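We use cookies to remember your settings and see which pages people read. By staying on this site you agree to our cookie policy. Accept | Manage preferences

Sorting and storing building bricks: your questions

I've been buying, sorting and reselling secondhand toy bricks out of my spare room for 16 years now, and the same questions land in my inbox every week. So I finally sat down and put my answers in one place (updated 6 February 2023). These are my own habits and opinions, so feel free to do it differently!

Where do I even start with a giant mixed tub?

Start by pulling out everything that isn't a brick. You'll find hair ties, crayons, game pieces, coins, and at least one thing you'd rather not identify. Tip the tub onto an old bed sheet, spread it out with your hands, and go over it once just for junk. Then take out the big plates and anything with wheels. That clears a surprising amount of space, and the pile looks a lot less scary afterward.

Should I sort by color or by shape?

Shape, please, shape! I know the rainbow drawers look gorgeous in photos, and I did it that way myself for my first few years. But try finding one small black hinge in a drawer full of black pieces. Your eyes can pick a red piece out of a mixed-color bin in no time, and they're hopeless at picking one shape out of a single-color bin. The one exception I make is for basic bricks. If you have loads of two-by-fours, splitting those by color works great, as they're easy to recognize anyway.

How small should my categories be?

Smaller than you think for the pieces you use all the time, and bigger than you think for everything else. I have a drawer called "round stuff" and another called "things that clip," and they've served me well. When a drawer gets so full that I'm digging, I split it. When I open one and see four lonely pieces in it, I merge it with its neighbor.

Do you build anything yourself, or only sort?

I build, just not very grandly. Mostly little stacks and walls to check that the pieces in a batch still grip the way they should. Old bricks can get loose, and you only find out once you put a few together. 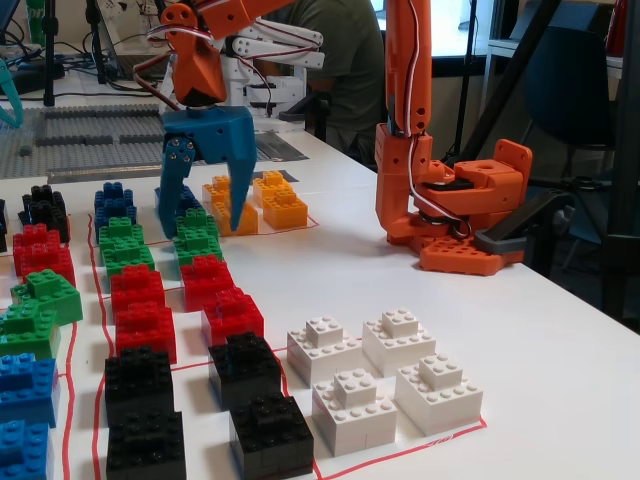

Yellow stacks on the table, two-by-fours with smaller bricks on top.

If a brick falls off when I turn the stack upside down, it goes in the craft box. I don't sell those. My neighbor's kids glue them to picture frames, so they don't go to waste.

What's the best way to wash used bricks?

Lukewarm water, a squirt of dish soap, and a mesh bag. Swish them around in the sink or a big bowl, let them soak for an hour or so, rinse, and repeat if the water looks like tea. Keep it under 100 degrees Fahrenheit if you have a thermometer — hot water can warp the plastic. I don't use the dishwasher, ever. Stickers and printed pieces get wiped by hand with a damp cloth, and anything with a motor, a light or a battery box stays far away from the sink.

And how do I dry them?

Towel on the floor, bricks on the towel, small fan pointed at them. Give them a stir every few hours. Water loves to hide inside the tubes on the underside, and if you put them away too soon you'll open the drawer in April and get a nasty musty surprise. I leave mine out overnight and then one more day if the weather is damp.

Can I fix yellowed white and gray bricks?

Sort of. Some people soak them in hydrogen peroxide and set them in the sun, and I've done it with the regular 3 percent kind from the drugstore. It worked on some pieces and did nothing I could see on others, and a few yellowed again later. Wear gloves and eye protection, keep it well away from kids and pets, and try it on pieces you don't care about first. These days I mostly keep the yellowed ones for the insides of models.

What containers do you use?

I've tried far too many. For small parts I like the Zunard drawer cabinets, the wide ones with the deep bottom row. The drawers stop before they fall out, and you'll understand why I care about that the first time you dump a drawer of tiny plates on the carpet. For bulk I use Irnska tubs with flat lids because they stack nicely under a bed. Food containers from the grocery store are also perfectly fine! I started out with 10 yogurt tubs and a marker.

How should I store baseplates?

Upright, like records, in a magazine holder or a narrow box. If you lay them flat in a big heap they bow under their own weight, and the thin ones crack at the corners. Slip a sheet of paper between any that are printed. And don't leave them in the car in summer. I lost a really nice green one that way and I'm still sore over it.
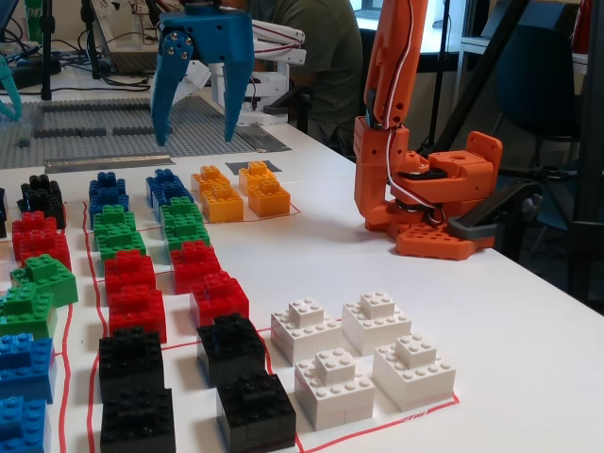

How do I get two stuck plates apart?

Use a brick separator, the little wedge-shaped lever that comes with a lot of sets. Put one on top of the stack and one underneath and squeeze the handles toward each other. If that doesn't do it, work a thin edge in at a corner and go slowly around. Please don't use your teeth, they leave marks and buyers notice.

How can I tell off-brand pieces from the real thing?

Look on top of the studs for a name, and look inside the brick too. Off-brand pieces often feel a bit lighter or shinier, and the colors are slightly off next to an original. I sell them separately and say so in the listing. Some of them are really decent, and kids don't mind at all.

Do you buy collections?

I do, if you're near Undora or don't mind shipping. I pay by weight for mixed lots and look at complete sets one at a time. Send me a few photos in daylight and tell me whether there have been smokers or pets in the house. It won't rule you out, I'd just like to know how much washing is ahead of me.

Will you come to the Khúc swap meet this year?

I hope so! If I get a table I'll have the by-the-cup bins with me again, plus a box of spare wheels and windows. Bring a sturdy bag, as the paper ones split last time and we were all crawling around under the tables.

My question isn't here. Can I write to you?

Sure, use the contact form. I answer everything myself, usually in the evening, so give me a few days. If you're asking me to identify a part, put a ruler next to it in the photo and show me the underside as well.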